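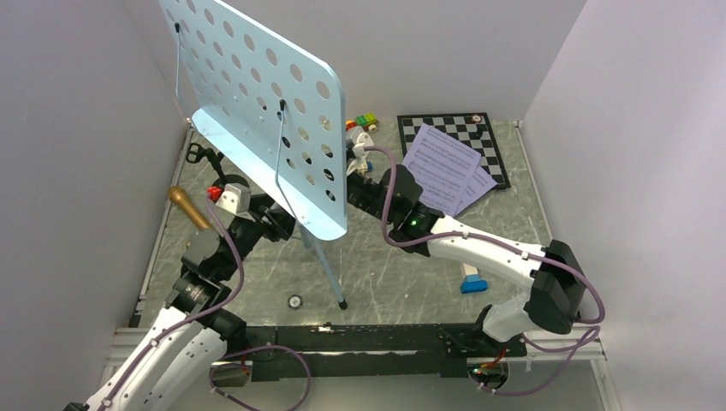 2/13/19

Music stands, sheet music, board games and building bricks can now be borrowed from Clalside Library in Worport, on the same card that readers use for books.

The new loans desk opened this week in the ground-floor room that used to hold the newspaper files. It is open during normal library hours, and until 7pm on the late evening. There is no charge to borrow, though a deposit is taken on microphones and is paid back when they are returned.

The library spent 3,000 pounds on the stock and on shelving for it. The money came from the sale of withdrawn books and from a gift left to the branch two years ago. More was added by Babić, the music shop on Harbour Row, which is closing its hire counter and passed on its folding stands and several boxes of printed music at no cost.

The stands are the sort used by school orchestras, with a perforated desk to hold the pages and a tripod base that folds up for carrying. Borrowers are asked to loosen the hub before closing the legs, and to check that each leg still has its rubber foot. Replacement feet are kept at the desk in a jar. Staff would rather hand one over than have a stand come back with a bare metal end, which marks the floors in the practice rooms at the school.

Sheet music goes out in card folders. The pages are listed on the front and checked on return. Most of what came from Babić is for piano, violin and clarinet, with a smaller amount of choral music. A lot of it is second-hand and has pencil markings, and the library has decided to leave these alone. Anyone looking for a clean copy for an exam should ask before taking a folder home.

The games side is smaller to begin with. Chessboards can be taken for three weeks, and so can draughts and dominoes. Chess pieces are lent separately in drawstring bags, as some players already own a set and only want the board. A bag that comes back short will not lead to a fine the first time, but the borrower's card will carry a note until the missing piece turns up.

Building bricks were added after parents at the under-fives morning asked for them. They are lent by the tub and weighed out and in on the kitchen scales, with a small allowance either way. Models do not have to be taken apart before they are returned. Some of the little figures and wheeled vehicles made so far have been kept whole and put out with the other things, and children have been taking them to bits and starting again.

Clalside is the smaller of the town's two branches. It made 2,021 loans in its quietest quarter last year, a drop on the year before, and opening hours were cut at the end of it. The branch has 100 items on the new list and expects to add to them in the summer if the first few months go well. A review is planned for July. Loans of stands and music will be counted separately from games, so that the library can see which of the two is bringing people through the door.

The idea was first raised at a reading group and was taken up when Babić said that it would stop hiring. The shop had rented stands and microphones to local players for many years and did most of that trade in the weeks before the Worport spring concert. Without it, the nearest hire counter would have been a bus ride away, and a good number of players do not have a car. The shop will go on selling strings, reeds and new music as before.

Opening a case of borrowed kit on the floor at home and finding a part missing was a common complaint about the old hire service, and the library has tried to deal with this. Each item has a card tied to it that lists what should be there. A folding stand, for instance, has two entries — the desk and the base. The card is ticked at the counter with the borrower watching, and ticked again when the item comes back.

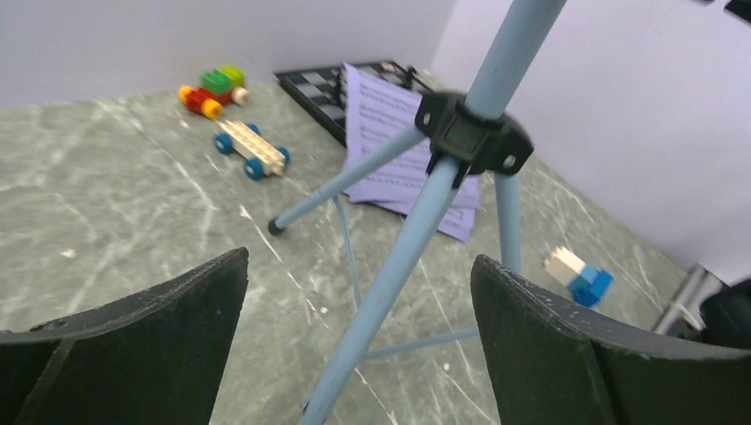 Mhairi Haldane said three weeks was too short for anyone learning a new piece, and that she hoped the library would let players keep a stand for a whole term. She had hired from Babić for her two daughters, she said, and had only ever handed the stands back in the summer holidays. She also asked for more duets, "easy ones, where both parts are easy and not just the bottom one".

The library said it would look at longer loans for stands once it knew how many were out at a time. For now a stand can be renewed twice, in person or by telephone, as long as no one else has asked for it. Microphones cannot be renewed and must be back the day before any concert for which they have been reserved.

The room itself is also being put to use. Its tables have been pushed to one side to leave some clear floor, and people are welcome to put up a stand there and try it for height before they sign for it. Chess can be played in the room at any time. Instruments may be played only in the last hour of the late evening, after the study desks next door have closed.

Skindeck, the rehearsal space above the old chandlery, has agreed to act as a second return point. Stands and music folders can be left in the crate inside its front door, and will be collected by the library van on its usual round. Games and bricks should not be left there. Anything put in the crate stays on the borrower's card until the van has brought it back to Clalside, so those with a return date close at hand are advised to take their things to the branch.

Gifts of sheet music are being accepted from the start of next month, in reasonable condition and with all the pages. The library does not need any more jigsaws. Offers of complete chess sets would be welcome, as would spare bricks of any colour, which should be washed and dried before they are brought in.

A full list of stock is pinned up by the loans desk, and a printed copy can be taken away. Under-16s need a parent or guardian to sign for their first loan.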